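Petow Laundry Set
README, version 2
Last updated Jun 10, 2023

What this is

A set of photos of clothes left lying around at home, before anyone has folded them or put them away. It covers shirts, shorts, towels, socks and a small amount of bedding. The photos come from lived-in rooms in Simiyu and Trarham, and the clothes are ordinary ones that people wear.

Version 1 had 500 photos, nearly all of them of towels. Version 2 brings the total to 900 and adds sportswear, which was the main request after the March release.

How it is organised

There are 7 folders, one for each kind of surface: bed, sofa or bench, chair, floor, table, basket, and drying rack. Inside each folder the photos are sorted by garment colour. Where a photo has more than one garment, it is filed under the colour that takes up the most space.

Each photo has a text note with the same name. The note gives the garment type, the main colour, any trim, and one of four states:

flat – laid out with little or no folding
part folded – doubled over at least once, shape still readable
heaped – bunched up, shape mostly lost
hanging – over a rail, a chair back or similar

Garments in the same photo get separate lines in the note. A shirt in a heap beside a pair of shorts laid mostly flat will have two different states, and this is common in the sportswear photos.

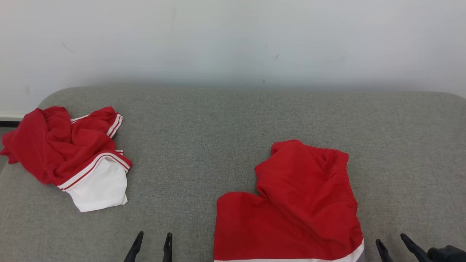
Sofa or bench folder, red. Top: heaped, white trim with red stripes. Shorts: part folded.

Shorts caused the most disagreement in labelling. If one layer is turned over on top of another, use part folded, even when the rest is lying mostly flat. Creases alone don't count as a fold. Gathered or elasticated edges go in the trim line.

For tops, we write "top" when it is bunched too tightly to tell a jersey from a T-shirt. Please don't guess from the colour or the stripes.

Known problems

The sofa folder leans heavily toward grey fabric. Patterned upholstery would be a welcome addition.

Socks are not matched into pairs. A pair split across two photos is listed as two single socks.

Some of the older towel notes still use "messy" in place of "heaped". Treat them as the same.

Use and credit

Free for study and teaching. Please credit Herkance and give the version number. Corrections to the notes go to Pendo Nyaga – include the folder and photo name.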